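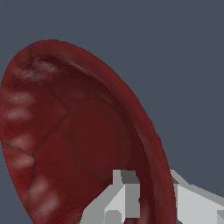 The red bowl in the simulator, with one gripper finger inside the rim and one outside.

If you've walked past the back bench at the Drornham workshop lately and wondered why two grown women were arguing over a soup bowl that doesn't exist, I can explain! Chantelle Masilela and I have been building an arm (our first one with a gripper that's worth the name), and before we let it loose on anybody's crockery we wanted to see it cope in simulation. So the build has been happening in two places at once. Half of it is a pile of brackets and servo wire on the bench, and the other half is on my old laptop, where a big, dark red bowl hangs against a slate-colored nothing and a blocky gray gripper tries to get hold of it.

We call the project Paiva, which was the name on the side of the crate we keep the parts in, and nobody has come up with anything better. The goal is modest. We want an arm that can pick up a bowl by the rim, move it across a bench and put it down again without a bang. Picking up a cube is easy enough that we got bored of it in an evening. A bowl is a different animal. The rim curves, the wall slopes, and if you come at it at the wrong angle the inside finger lands on the slope and just shoves the whole thing away from you.

Chantelle did the bowl. She found a scanned texture she liked and wrapped it around a plain shape, and I have to say I wasn't ready for how meaty it would look. It's all maroon and crimson with dark cracks wandering across the inside and pale pinkish patches down one wall. She says it's a glaze. I say it looks like something from a butcher's window, and we've agreed to leave it there. She did ask me to mention that the jagged outline is down to my laptop and has nothing to do with her modeling.

The gripper model is mine and it's as plain as they come, light gray boxes stuck together with a darker block at the top of the finger. I kept it simple on purpose so the contact checks would run fast. The little steps and notches in the fingers match the ones I've been cutting for the real thing, more or less, though I've already changed my mind about one of the notches and will have to go back and redo the model. (I keep saying I'll do that on Sunday. Several Sundays have gone by.)

Our target was a clean run of 200 attempts, with the bowl tipped a bit differently each time. By last night we had logged 224, because I forgot to put a stop in the script and went to make dinner. I'm not going to pretend they all went well. The misses nearly all come from the same place, and Chantelle spotted it before I did: when the bowl leans, the script still measures from the middle of the base, and the base is a good way from the bit of rim we want to grab.

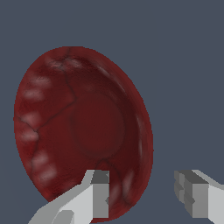

So the fix we're trying now is to forget the base altogether and aim for a point on the rim. The gripper opens wide, lines itself up so that one finger will go inside and the other outside, and only then moves in. It sounds obvious when I type it out! It took us two evenings and a fair bit of tea to get there, and the first version had the signs flipped, so the arm went off very confidently in the wrong direction. I've kept that version in a folder called "no" in case we need cheering up.

The other thing we've been fiddling with is how hard to squeeze. In the simulator you can type in any grip force you like and the bowl won't complain, and that's a bit of a trap. Chantelle wants to set it from the real servos, which means finishing the real servos. We've got the gripper motor mounted and turning, and the wrist is wired, but the shoulder joint still has more play in it than I'd like. I've ordered a new bearing from Hirkilar and it should be on the bench by the start of October. Until then the shoulder is held steady with a clamp and good intentions.

Zinhle Steyn came by on her way out of the pottery room and watched a few attempts over my shoulder. She throws bowls for fun, so she had opinions. Her main one was that people never hold a bowl the way we've got the gripper holding it, pinched at one spot on the edge, unless it's empty. Fair point, and ours is going to be empty for a good long while. She's also offered us a couple of her seconds from the kiln for the first real tests, and I've told her they may not come back in one piece. She didn't seem bothered.

If you'd like to see it, we'll have the laptop and the half-finished arm set up on the back bench at the next open evening. You can nudge the bowl to a new angle yourself and see whether the script can cope. Come and try to beat it, it's good for us. We could also use the loan of a small bench power supply, as the one we've been using belongs to the Demier group and they'd like it back for their plotter.

I'll post again once the shoulder is sorted and we've had a go with something made of clay. Chantelle thinks we should start with a plastic bowl first. She's probably right, but I've already cleared a shelf for Zinhle's.

Posted September 26, 2019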